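16 February 2020
Posted from the back bedroom, Zernetcombe

Filed under: Diary / Home / Odds and ends

February 16, 2020

Rain all morning and wind with it. I had meant to walk up to Kavetel and back before lunch but got as far as the gate and came in again. Did the washing up, read a bit, then decided to get on with the snack box, which I've been putting off since January.

The box is for my sister's lot, who moved to Orance in the autumn and can't get the things they like there. I send one when I can. The last one went off before Christmas and arrived with half of it crushed, as I had used a soft old carton from the shed. For this one I bought a proper box at Bastos, white inside and red outside, with stiff sides. It was 98p, and I bought a roll of tape while I was there.

I left the balloon tablecloth on the table from the birthday tea. It wipes clean and it will do until it gets too tatty. I had everything out on it at first and could hardly move, so I put things straight in the box to see how they sat and thought about the order afterwards.

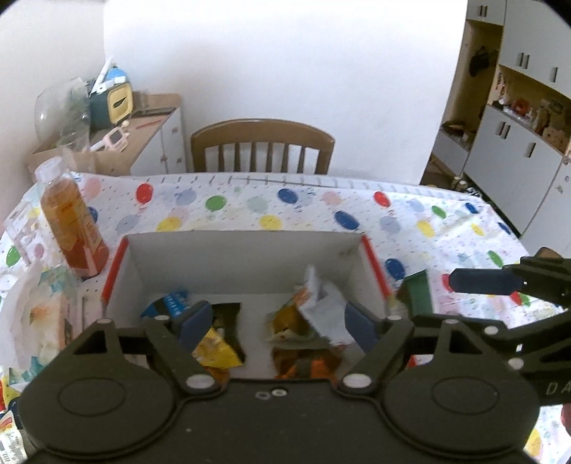
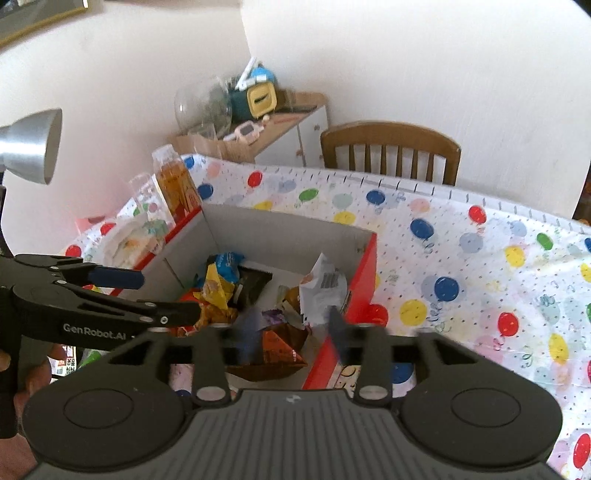 The trouble with little packets is that they won't stack. They slide down to the floor of the box and leave gaps between them, and then you put one more in and the whole lot shifts. I tried them flat and I tried them standing up. Flat is better for the post, I think, but it takes more room. In the end I decided on flat at the bottom, a layer of kitchen paper, and the crisper things on top where they won't have any weight on them.

I also had a think about drinks. My nephew asked for the orange one, but a bottle is heavy and if it leaks it ruins everything else. No bottles in the post, then. I'll bring one when I go over at Easter, if I go.

Weighed what I had so far on the kitchen scales and it came to 529 grams, box included. That's less than I expected, so there is room for a bar of chocolate and the tea bags. I wrote a list on the back of an envelope:

chocolate, plain
tea bags, 18 if they will fit, taken out of their carton
the knitted hat
a card
something for the cat

The hat could go round the edge as padding – it's soft enough and it saves on paper. I still need to sew the end in. I dropped two stitches near the crown and went back for them last night, and it looks all right from a distance.

Stopped for soup at one. Leek and potato from the freezer, a bit thin. Had the end of the loaf with it.

In the afternoon the rain eased off and I cleared the gutter over the back door, which was full of leaves and moss again. Got soaked down one sleeve. The water butt is right up to the top and the path beside it is going green, so that wants scrubbing when we get a dry spell.

Rang my sister in the evening. She says they've had snow in Orance but it didn't settle. I didn't mention the box. The post office opens at nine and I'd like to be there before the queue, but I won't tape it up until the hat is finished. I have 100 grams of the blue wool left over, enough for mittens if I keep them plain.

Bed early. Wind still getting in at the landing window.

Contact | © 2020 Notes from Zernetcombe | Back to top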